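Ticket 616 - Connecteur Jotine, synchronisation du catalogue portes
Ouvert par : Troels Þorgeirsson
Statut : rouvert

21 mars 2019
Le support Purotex me répond que c'est « corrigé côté serveur ». Permettez-moi d'en douter. J'ai relancé l'import Thorlacius : il s'arrête à 100 fiches sur 105, code 13, comme avant.

Vider le cache, déjà fait. Changer de navigateur, fait aussi - je ne vois pas le rapport avec un import qui tourne la nuit, mais bon.

Le journal indique « délai dépassé » alors que l'arrêt tombe toujours sur la même fiche. Drôle de délai. Je soupçonne plutôt l'accent dans la référence, que Ulamum exporte dans un autre encodage.

Merci de ne pas refermer avant un import complet. Le modèle brun foncé à panneaux, lui, passe sans erreur quand je l'envoie seul.

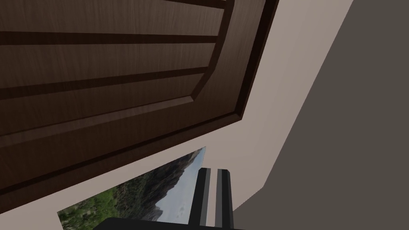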